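Skorkwood Shared Kitchen
Minutes of the users' meeting, 10/07/2024

The meeting opened later than planned, after the delivery from Retby was put away. The notes from the last meeting were accepted with one correction: the new shelf is paid by the house, not by the users.

1. Cleaning supplies
The blue bins stay as the place for sponges and cloths. It was asked again if each group should have its own bin. Most of those present did not want this, and the question is closed until February. Sponges which are used for the floor must not go back in the bins – they go in the trash the same day.

The cost of supplies was discussed next. The yellow sponges are bought in packs of 30, and the last order lasted nearly 3 months. One member proposed a cheaper kind. Another had tried it at home and found that it breaks at the corners very fast. It was agreed to stay with the yellow ones and order 2 packs. 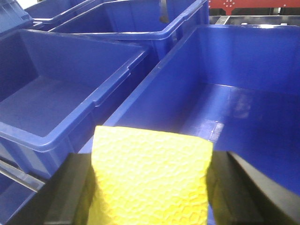
It was also asked that the bins are washed on the inside every second Friday. Crumbs and old soap collect in the corners, and a quick wipe does not take them away. The group which has the evening shift will do it, with warm water and no bleach.

2. Money
The balance of the kitchen account is $2,198. The bill from Demchenko for the drain repair is not yet paid. It is higher than the offer, so we will ask for the details in writing before we pay.

3. Labels
Labels on the refrigerator shelves fall off. Paper tape was suggested. The Clumuvano group has a roll left over and will bring it.

4. Other matters
The back door was found unlocked two times. Whoever leaves last should check it, also when the lights in the hall are still on.
The request for a second drying rack was moved to the next meeting.

The meeting closed at 8:40 p.m.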